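Workshop notebook, May
Wirari bass rig, continued

Second session on the Wirari's live rig. Band is a seven-piece roots reggae outfit and the complaint is the same as last time: low end blooms on anything below the open A, and the kick disappears under it. Front of house has been cutting at 126 Hz to cope, which thins the bass guitar and leaves the actual problem alone.

09:40. Cab on the bench, grille off. Two drivers, both original. Swept from 30 Hz up to 1000 Hz at low level. Broad hump centred well below where FOH was cutting. Buzz at the top of the sweep traced to a loose handle screw. Tightened, buzz gone.

10:15. Measured DC resistance on both drivers. Upper one reads normal. Lower one reads high and drifts when the cone is pressed by hand. Suspect the lead-out wire at the terminal. Resoldered, reading now steady. Repeat sweep shows the hump narrower but still there.

10:50. Port tuning checked against the drawing Yousafzai sent with the cab. Drawing gives a longer port than what is fitted. Either the drawing is for the earlier version or someone has shortened the tube. Have asked for the serial range. No glue residue at the inner end, so I lean towards the drawing being wrong.

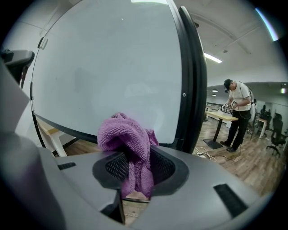
Purple towel, bunched in the mesh-lined opening.

11:30. Moved on to the preamp. Komunlow two-channel, serial ending 613. Channel 2 has a scratchy mid control. Cleaned the pot, worked it through full travel, still scratchy near centre. Replacement is a standard linear part, ordered. Channel 1 fine. Left the band's settings marked in pencil on masking tape so they can be put back.

13:10. Listened through the Nukitier rehearsal multitrack at gig level. With the lower driver fixed, the one-drop pattern reads properly and the kick on beat three is audible under the bass. Sustained notes on the slower tunes still hang on too long. High-pass at 35 Hz helps more than any of the parametric cuts. Nour Nseir listened to the same passage and preferred the filter a touch lower, so we settled on 32.

Outstanding:
Port length, waiting on Yousafzai.
Mid pot for channel 2.
Ask FOH to zero the 126 Hz cut before the next soundcheck.
Grille cloth has a tear at the lower corner, not urgent.

Cab goes back together tomorrow if the port answer comes through. Otherwise it stays on the bench and the band takes the spare.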